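Melamine tableware

Melamine tableware is the family of plates, bowls, cups, trays and serving pieces moulded from melamine resin, a hard plastic that keeps its shape once it has been set by heat. It is light in the hand, takes colour beautifully, and will survive a tumble from a picnic table that would finish off most china. For a good many Australians it is the stuff of caravans, school camps and grandparents' back verandas, and there is hardly a kitchen cupboard in the country that hasn't sheltered a piece or two at one time or another.

The word "melamine" strictly belongs to the chemical compound, a white crystalline powder, and the resin is made by combining that compound with formaldehyde. In everyday speech, though, people say melamine when they mean the finished plate, and this article follows their habit wherever it causes no confusion.

Background

Melamine itself was first prepared in the nineteenth century, but it had to wait a long while for anyone to find a household use for it. The resins came into their own in the late 1930s and during the Second World War, when sturdy moulded dishes were wanted for ships and mess halls. After the war the moulders had the presses and the know-how, and they turned quite naturally to the home.

The 1950s were the great years. Dinner sets came in pastel pinks, dove greys and a particular duck-egg blue that collectors still get a little misty about, and later in bolder shades of mustard, orange and avocado. Two-tone pieces, with one colour inside and another outside, were much loved, especially in cups and bowls. They suited the cheerful mix-and-match way of laying a table that younger households were taking up, and a lost saucer could be replaced in some other colour without anybody minding very much.

By the 1970s fashion had drifted toward stoneware and tempered glass, and older melamine, by then showing its knife marks and tea stains, was often demoted to the shed or the dog. It never went away, of course. Hospitals, canteens and aged-care homes kept on buying it, as did anyone with a boat, and from the 1990s onward it enjoyed a steady revival among families who like to eat outdoors.

Manufacture

Most pieces are made by compression moulding. The resin is mixed with cellulose, which gives it body, and then dried and ground with pigment into a fine moulding powder. A measured charge of the powder goes into a heated steel mould, the press closes, and under heat and pressure the powder flows, fills the cavity and cures. Once cured it can't be melted and used again, and that is why melamine is so awkward to recycle.

Two-colour ware takes a little more patience. The first colour is pressed and partly cured, the mould is opened, a second charge is added and the press closes again, so that the two layers bond into a single wall. Patterned plates are made in a similar way, with a printed sheet of resin-soaked paper laid on the surface before a final pressing seals it under a clear glaze. The moulded piece then has its flash (the thin ridge of waste left where the halves of the mould meet) smoothed away, and the rim is polished.

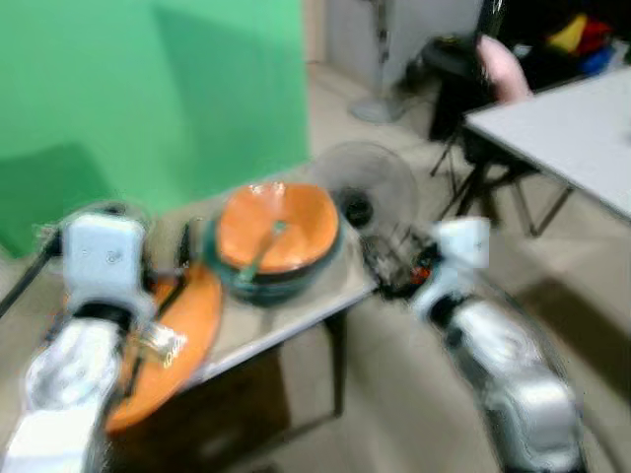 Orange plate and two-tone bowl on a small pale table.

Colour and design

Colour is the chief pleasure of the material, and designers have always leaned on it. Because the pigment runs through the whole thickness of the wall, a chip doesn't reveal a different-coloured body underneath, as it would on glazed earthenware. Strong oranges, reds and greens hold up well, while the very pale shades are the first to show tea and curry stains.

Shape has mattered too. Early sets borrowed heavily from china, right down to dainty cup handles that were not well suited to a press and tended to snap. Later designers worked with broad curves and thick rims, which release cleanly from the mould and are kinder to small hands. The design writer Shanthi Marikar has argued that the humble cereal bowl is where the material found its best form, being deep, steady on its foot and easily stacked, and it is hard to look along a shelf of old ones and disagree with her.

Use and care

Melamine is happy with most cold and warm foods and is well suited to salads, sandwiches, fruit and cake. It should not go in a microwave oven. The resin absorbs some of the energy and can become very hot or crack, and heating food in it raises the small amount of melamine and formaldehyde that may pass into the meal, particularly where the food is acidic. Conventional ovens and open flames are also out of the question.

Many modern pieces are marked as dishwasher safe on the top rack, though older ones will lose their gloss if they are put through week after week. Abrasive powders and steel wool dull the surface for good. For tea stains, a paste of bicarbonate of soda and water, left for 20 minutes and wiped off with a soft cloth, is the old standby and still does very nicely. Serrated knives are best kept for the breadboard, as a deep score will hold a stain forever after. A piece that has crazed or cracked is better retired to holding pegs or pot plants.

Collecting

There is a friendly and mostly inexpensive trade in vintage melamine, carried on at op shops, church fêtes and garage sales. Complete sets in their original cartons are the prize, but plenty of collectors prefer to gather a single colour or shape over the years. Ruwan Kanagaratnam, whose collection of 444 pieces was shown at a regional gallery one September, began with a single butter dish that had belonged to his aunt. Cups are usually the hardest things to find in good order, having suffered most from tea, while bread-and-butter plates turn up everywhere and can often be had for 50 cents.

Buyers generally turn a piece over first to look for a moulded mark on the base, and then run a fingertip around the rim to feel for chips. Light scratching is expected and forgiven. Faded colour, on the other hand, can't be put right, so it pays to carry a plate out into the daylight before handing over any money.

See also: Bakelite; Enamelware; Picnic; Thermosetting plastic

Contact us | Text © the contributors | Back to top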